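Bokgate Workshop Newsletter
6/14/22

Trying out two hand controllers on the cube bench

We have been putting off a decision on the hand controllers since the start of the year, and this month we finally set time aside for it. The choice was between the Pladis controller that came with the hands and the Jitden board that several members have been asking for. Both can run our five-fingered hands. Both talk to the same arm software. The question was which one makes small finger moves easier to set up and repeat.

We used a puzzle cube for the test. It is cheap, it has hard edges and flat faces, and it punishes a hand that closes a little too far on one side. Every trial was meant to be a small job with one hand: come down over the cube, set the fingers behind it, bring the thumb in from the opposite side, and close.

Coming down over the cube is harder than it sounds. The palm hides a good part of the cube from the wrist camera, and the fingers have to clear the top edge before they drop. With the Pladis controller we set this up as a list of finger positions and stepped through them one at a time.
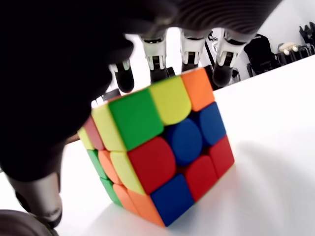 The Pladis software keeps each finger on its own slider. That is slow to fill in, but when a finger is out of place you know which number to change. The Jitden board works with whole hand shapes. You save an open shape and a closed shape and it works out the moves between them. Setup took 10 minutes per shape once we knew the menus. The same job on the Pladis took 37.

Where the Jitden lost ground was the thumb. It moves the thumb on the same timing as the fingers unless you tell it otherwise, and the setting for that is two menus deep. On a flat-sided box you would never care. On a cube sitting at an angle, the thumb needs to be in place first so the fingers have something to push toward. We ended up saving an extra shape with only the thumb moved and running that before the rest.

We also changed our minds about the wrist camera. At first we had the exposure set for the whole room, and the white tabletop came out so bright that the shadow of the hand was the only useful thing on it. The colors of the cube held up fine. If you are going to find the cube by its colors, the bright table does no harm. If you want the edge of an object that is white or light gray, turn the exposure down or put something darker underneath.
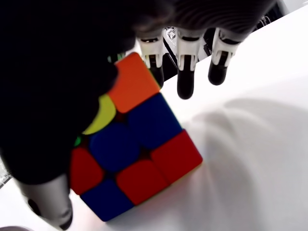

The second half of the test used both arms and the round brown tray. The tray gave us a dark background and a raised rim, and we wanted to see how each controller handled a quick finger move. For this part one hand stays open and upright on its side of the tray while the other works over it. The plan was a short flick with one fingertip, with the rest of the hand holding its position.

Speed is set very differently on the two. The Pladis takes a top speed for each joint. The Jitden takes one time for the whole move, so a short move and a long move given the same time run at different speeds. We found the first way easier to think about and the second way easier to type in. The head camera was left at its standard shutter, which is too slow for this kind of work. Anyone repeating the test should bring the shutter time down and add light.

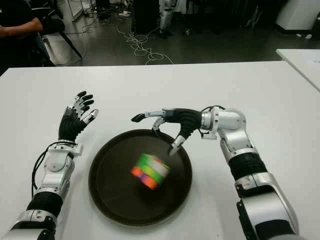
Alaoui wrote in after reading the draft of this item to say that the comparison was a bit unfair to the Jitden. The timing problem goes away, according to the note, if you split a hand shape into a slow part and a fast part and give each its own time. The note also asked us to log finger current on both controllers before anyone talks about grip strength, and to keep the cable slack at the wrists the same for every run. These are fair points. We had current logging on for the Pladis only, so there is no grip strength figure in this item for either one.

For the repeat runs we agreed on a fixed rest position. Both hands go back to upright, fingers slightly curled, thumbs toward the middle, and the tray goes between the arms. Starting from the same place each time made the logs much easier to line up – before that we were trimming the start of every file by hand.
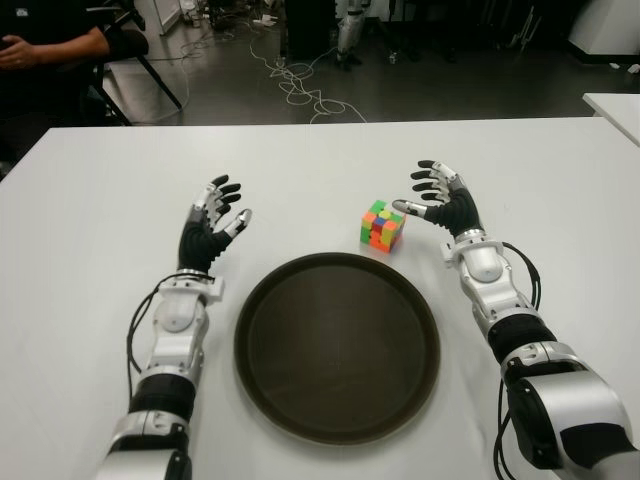 The combined log has 544 finger moves in it and is in the shared folder, with the shape files for the Jitden and the position lists for the Pladis. File names start with the controller name. Please copy the files before you edit them.

For now the Pladis stays on the bench as the standard controller. The Jitden can be signed out for projects that mostly pick things up and put them down, where saved shapes are a real time saver. We will run the current logging on both before the end of June and print the results in the next issue. If you have a different test object in mind, leave it on the shelf next to the bench with a note on how you would like it held.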